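Datasets > Treaty Texts > README

# Gouveia Treaty Exit Corpus

Withdrawal notices, suspension letters and denunciations sent under arms control and border agreements, collected in one place so you don't have to read them in nine. There are 1,781 documents in this release. Most are a page long. Governments can leave a treaty in far fewer words than it took them to join.

## What a record holds

- `notice_text`: full text, in English or in translation
- `clause_cited`: the withdrawal article invoked, if the sender bothered
- `notice_days`: waiting period stated in the letter
- `grievance`: free text, often the longest field 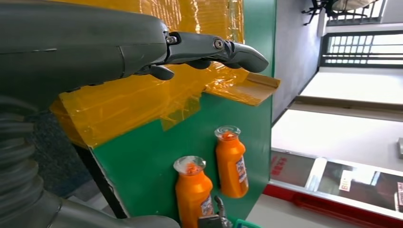 Osaze Ogbonna objects that `grievance` lumps together accusations of cheating and plain complaints about a third country's missiles, and would like two fields. Fair point. We tried it on 400 letters and the coders disagreed on 70 of them, usually because the letter made both claims in one sentence. The field stays whole until November, when Celeste Arruda will try again with a stricter guide.

## Known problems

Suspensions are coded as exits if the sender never came back. Celeste Simões thinks this is harsh on the patient.

Dates follow the letter, even where the letter was plainly backdated. Translations marked `draft` were done by one person and read like it.

The old Mastanden scans are missing their annexes. If you have the annexes, please write. 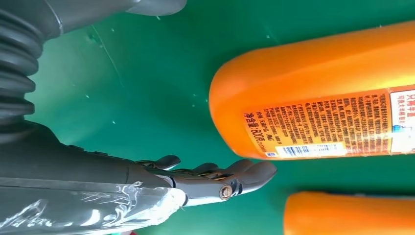
Department of Security Studies, Treaty Records Group

## Use

Free for research and teaching. Cite the corpus and the release date, Wednesday, July 22, 2026. Please don't use `notice_days` to predict the next withdrawal. Bernardo Torres did, and the model's best guess was always six months.

Corrections go to Jaime Peixoto, with the record number in the subject line.

This site uses cookies to remember your language choice. Accept | Decline

Contact | © 2026 Treaty Records Group | Back to top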